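Iltgate Textile Care Workshop
Notebook, wash and colorfastness bench
6 July 2018

Purpose of entry: to record the second round of cold-water trials on printed cotton and polyester bedding, and to settle the detergent dose before the Cerkevgate order is accepted.

The March round was run with the Risora powder at the dose printed on the supplier's sheet. Rinse water remained cloudy after the final cycle, and residue was found along the stitching of the quilted samples. The dose has therefore been reduced to 40 g per load. Water temperature was held at the cold setting throughout. All swatches were cut from stock in the bench drawer and pinned to white cotton before washing, so that any transfer of dye could be read against a clean ground.

Red prints gave the most transfer, as in March. Turquoise and yellow left no mark that could be seen under the bench lamp. Pink was uneven: swatch 226 stained the white cotton lightly at one corner, and the remaining pink swatches did not. Swatch 226 is to be washed again on its own before any conclusion is entered.

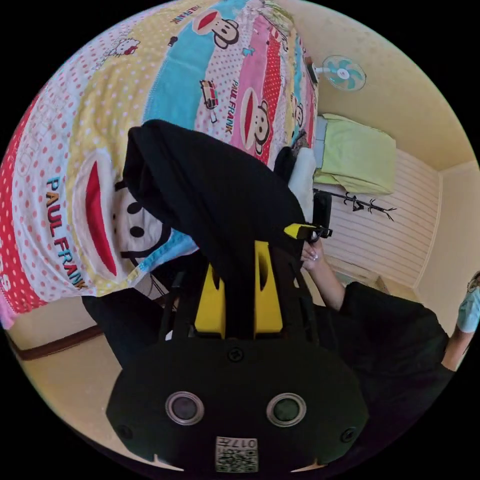

Quilted bedspread, Paul Frank print, with red, pink, turquoise and pale yellow bands.

Drying was done flat on the Lahtinen racks. Line drying was considered and set aside for quilted pieces, as the filling shifts toward the lower edge when the piece is hung wet. Colleagues using the racks are asked to leave 2 empty slots between quilted pieces. The lower racks dry more slowly and should be checked last.

Outstanding items: the hardness reading for the tap in the back room has not been entered. The gray scale card is worn at the edges and a replacement should be ordered. Rinse time for heavy pieces remains under review; the present setting of 2 cycles stands until the swatch 226 result is in.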